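Let the Children Be Bored After Three O'Clock

My daughter goes to an after-school club from three until half past five. I work in the office of a company called Ravent, my husband works in shifts, and we have no grandparents in this country. So I am grateful for the club, and I want to write this first, before I start to complain.

My complaint is with the timetable. When we registered, the club had a room with carpets, a yard with a sand corner, and a table with bread and fruit. The children came in, dropped their bags and did what they wanted. In February we received a new plan. It is printed in four colors. At 3:10 there is snack, at 3:30 homework, at 4:00 "skills block," at 4:45 "active block," and after that "reflection circle" until the parents come. The skills block changes every day: English songs, chess, yoga, small science, and something called junior leadership. My daughter is six.

I asked other parents at the gate what they think. Most of them like it. One father told me that now he finally sees what he pays for. I understand this sentence very well and I have thought about it for many evenings. We pay, and we want to receive something which we can name. "She played" is a poor answer when the bill comes. "She did chess and yoga" is a better one. But who is the answer for? I think it is for us, and the child pays for it a second time with her afternoon.

In the country where I grew up, the school finished at noon and then we were in the yard behind the Jolex factory until it was dark. I don't want to make this more beautiful than it was. There was broken glass, there were older boys who took our ball, and one winter I fell through ice up to my knee. I would not send my daughter there. Still, I learned in that yard how to join a game when I was not invited, and how to leave one. No adult had planned this for us, and I can't imagine on which page of the plan it could be written.

A six-year-old in the first grade already sits a lot. She listens, she waits until she is called, she keeps her hands with herself. By three o'clock she has been good for the whole day. When I come home from the office after such a day, I don't want a skills block. I want to sit with tea and look at the wall, and my family accepts that I am tired. We are less generous with the children. We see that they run and shout and we believe they have energy for one more lesson.

The club manager was kind when I spoke with her. She explained that there are 54 children in the house now and only a few rooms, and without structure it becomes too loud. I believe her. Anybody who has stood in that corridor when it rains will believe her. She also told me that new parents, when they visit, ask first about the program and only later about the staff. The club on the other side of the park, Gunawardena House, offers robotics and Spanish. If our club offers a carpet and a sand corner, the families will go across the park.

So it is a little bit our fault, the fault of the parents. We ask the wrong thing at the open day. I did it too. I asked if there is help with homework, and I asked about the meals, and I didn't ask how long the same people have worked there. For a small child this is maybe the most important question. My daughter had one caregiver she loved, who let her carry the keys to the yard. That woman left in autumn, and I learned it from my daughter, in the bathtub.

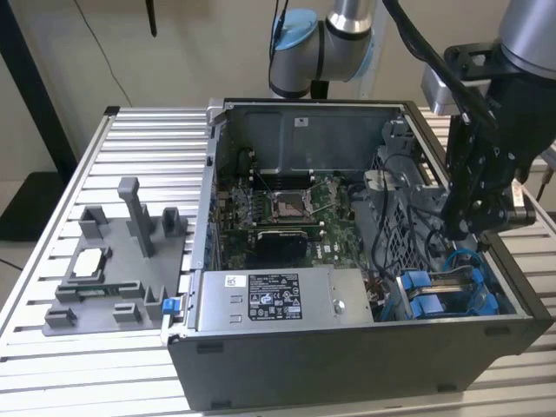

I also don't agree with the parents who say that everything organized is bad. Some children go home to a screen and nothing else, and for them a chess hour with a patient adult can be a gift. Some children are lost in free time, they stand next to the wall and don't know how to begin. A good caregiver sees this child and brings her to the table where two others are cutting paper. But for this, the caregiver must have her eyes free. If she is leading yoga for 17 children, she sees only who is not doing the yoga.

What would I like? I am not a teacher and I don't want to write the plan for people who know their work better than me. I would like two afternoons in the week with nothing printed on them. Food on the table, the door to the yard open, adults nearby who don't lead anything. On the other days let it be chess and songs, for those who want. And I would like that a child may say "no, thank you" to a block without a note in the communication book. We got such a note. It said that she "preferred to observe." I was proud of her, and then I was angry that I had to sign it.

People will tell me that children who have nothing to do become difficult. Yes, for about 30 minutes. I have watched it at home. She lies on the floor, she says that her life is terrible, she asks for the tablet, she kicks the leg of the sofa. I continue to peel potatoes. Then it is quiet, and when I look, she has built a hospital for spoons under the table and I am not allowed to come in because I am not sick.

In the club she never reaches this point. After every block comes the next one, and a cheerful voice says that we now put everything away. She has become very good at putting away. In the evening I ask what she played today, and she thinks seriously and tells me the name of the block.

The registration for the next year is open now and I will sign it, because I must work. On the back of the form there is a space for wishes. I have written my two empty afternoons there, in big letters.

Comments (4)

rotel_mama
Thank you for this. We have the same plan in our club, only in three colors. My son calls the reflection circle "the waiting circle."

Pia's dad
I am one of those fathers who like the program. My boy found chess there and now he teaches me. But I agree about the note in the book, that is too much.

afterschool worker
I have worked in this job a long time. We would love to have empty afternoons. Please write it on the form, all of you. They do read the forms.

K.
The spoon hospital!! We have one for socks.

This site uses cookies to remember your settings and to count visits. By continuing to read you accept this. Accept | Change settings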